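Flollen räumt auf: Neue Einsätze für das Fach, das in jedem Haushalt „das eine Fach“ heißt

Kleinteile-Ordnung für Bad, Flur und Küchentisch ab Mai im Fachhandel

Mestwood. Jeder kennt es, die wenigsten zeigen es dem Besuch: das Fach, in dem die Handcreme neben dem Paketmesser liegt, darunter drei Tuben, von denen eine leer ist, und ganz hinten eine Batterie, deren Ladezustand seit Jahren Gegenstand von Spekulationen ist. Der Ordnungsausstatter Flollen hat diesem Fach nun eine eigene Produktlinie gewidmet. Sie heißt Plidora und besteht aus Einsätzen, die sich ohne Werkzeug in vorhandene Schubladen stellen lassen.

„Wir haben lange über einen eleganten Namen für die Zielgruppe nachgedacht“, erklärt Produktleiterin Tainá Sales. „Am Ende stand auf dem Flipchart: alle.“

Vor der Entwicklung bat Flollen 389 Haushalte, eine einzige Schublade vollständig auf dem Tisch auszuleeren und eine Liste zu führen. Im Schnitt kamen 65 Gegenstände zusammen. 19 davon konnten die Teilnehmenden nach eigener Auskunft keinem Zweck mehr zuordnen, legten sie aber trotzdem zurück. Ein Haushalt meldete einen Schlüssel, der älter ist als das Haus. Der Rekord liegt bei 401 Teilen, aufgestellt von einer Familie, die ausdrücklich nicht genannt werden möchte und der das Unternehmen einen Satz in Größe L geschickt hat. Zwei, um genau zu sein.

Die Auswertung ergab vor allem ein Formproblem. Hohe, schmale Kartons von Pflegemitteln passen stehend in keine Schublade und liegend nur quer zu allem anderen. Tuben rollen. Kleine Sprühflaschen rollen weiter. Plidora begegnet dem mit Stegen, die sich in der Breite verschieben lassen, und einer leicht geneigten Bahn für alles Zylindrische. Cuttermesser erhalten ein eigenes, geschlossenes Abteil. Das war die einzige Forderung der Entwicklungsabteilung, über die nicht abgestimmt wurde.

Designer Natanael Brito hat die Linie im Studio Barbosa entworfen und nach eigenem Bekunden dafür ein halbes Jahr lang fremde Badezimmerschränke geöffnet, stets mit Erlaubnis. „Die Leute entschuldigen sich, bevor die Tür ganz auf ist“, sagt er. „Danach wollen sie mir erklären, warum das Messer neben dem Deo liegt. Ich habe bis heute keine Erklärung gehört, die ich weitererzählen könnte.“

Eine typische Ausgangslage auf der karierten Tischdecke: Schachtel mit Deo-Flüssigkeit (laut Aufdruck 40 ml), daneben ein orangefarbenes Cuttermesser, eine fliederfarbene Tube und ein dunkles Sprühfläschchen.
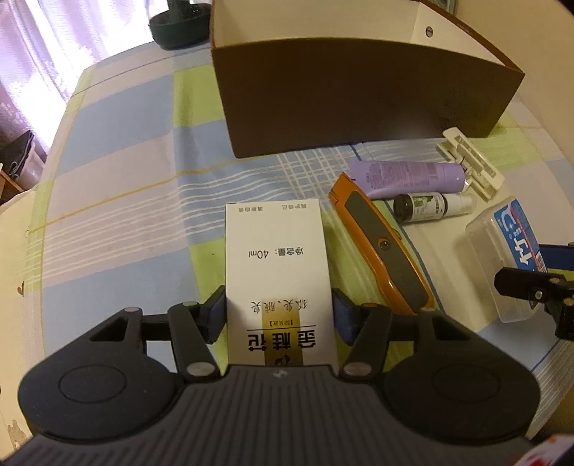 Lieferumfang und Verfügbarkeit

Plidora erscheint in den Größen S, M und L. Jeder Satz enthält verschiebbare Stege, eine Rollbahn, ein Messerabteil sowie einen Bogen Etiketten, davon eines mit dem Aufdruck „Klären wir später“. Es war in der Testphase als erstes vergriffen und liegt dem Serienprodukt daher in doppelter Ausführung bei.

Die Einsätze sind spülmaschinenfest und ab Mai im Fachhandel sowie im Werksverkauf in Mestwood erhältlich. Eine Ausführung für Küchenschubladen mit Gummibändern, Teelichtern und Bedienungsanleitungen ist in Vorbereitung, einen Termin nennt das Unternehmen vorerst nicht.

Pressekontakt

Flollen, Presse und Öffentlichkeit, Mestwood
Ansprechpartnerin: Jummai Uzor
Testmuster für Redaktionen auf Anfrage. Bitte Innenmaß der Schublade angeben, der Inhalt bleibt vertraulich.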